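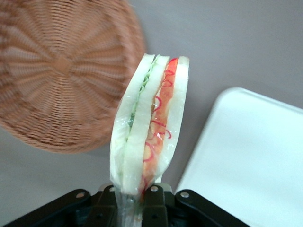

Wrapped sandwich in the gripper, wicker tray on one side and white tray on the other.

How to budget for a small pick-and-place cell (without forgetting half of it)

Posted 29/04/2022

I get a lot of emails that start with "how much is the arm?" and I get it, the arm is the fun part! But the arm is the easiest line in the whole budget. You get a quote, you type it in, you're done. It's everything bolted to it, under it and in front of it that eats the money, so let me walk you through how I planned ours for the Estov food handling bench.

Step 1. Write down what you're going to pick up.

Do this before you open a single catalog. Our list had wrapped sandwiches on it, and a wrapped sandwich is a pain. It's tall and narrow, the plastic is shiny, and there's a twisted tail of wrap at the bottom that has to go somewhere. We grip low, at the pinched end, and let the tail hang between the plates. If I'd shopped for a gripper with a nice square box in mind, I would have bought the wrong one (I did buy the wrong one, on the Kivunberg job, and it's still in a drawer).

Put each item on its own row with its width where you'll grip it, its weight, and whether it squashes.

Step 2. Price the gripper as a family.

One gripper body, then fingers. Plan on fingers wearing out, getting crashed into trays, or just being the wrong shape. I budget 4 sets for the first year and I've never had any left over. Get a price for spare screws and plates at the same time as the main order. Ordering them later means a second shipping charge for a bag you could lose in your pocket.

Step 3. Decide on the camera before you sign for the arm.

We went with a small one at the wrist. You need a mount, a cable that can take all that bending, and enough room that the fingers don't block the view. Ask for the cable length in writing. Mine came up short and the replacement took longer to arrive than the robot did.

Step 4. Buy the boring stuff.

Trays, table, lighting, test items. I keep trays of different kinds on purpose: a woven wicker one and a plain white one behave very differently, both for the camera and for a finger that comes in too low. They cost next to nothing, so get two of each. Same goes for the things you'll be picking. Plan for replacing them, and give them a row in the sheet so you're not raiding petty cash in November.

Step 5. Add the time.

Here's my rule: take the hardware total and set aside another 30 percent for setup, mounts, adapters and the afternoon when nothing talks to anything. On the Zuccaro bench I skipped this and had to go back and ask for more money. Not a fun meeting.

Step 6. Order in this sequence.

Test items and trays first
Gripper and one set of fingers
Camera, mount and cable
Arm and table
Remaining fingers and spares

Yes, the arm is near the end! You can hold a gripper in a bench clamp and learn plenty about your sandwiches with no arm at all, and you might change your mind about the reach you need.

My planning sheet has a tab for each step and a column for lead times, which I'd fill in before the prices. If a supplier won't give you a lead time, leave the cell red and keep calling until they do.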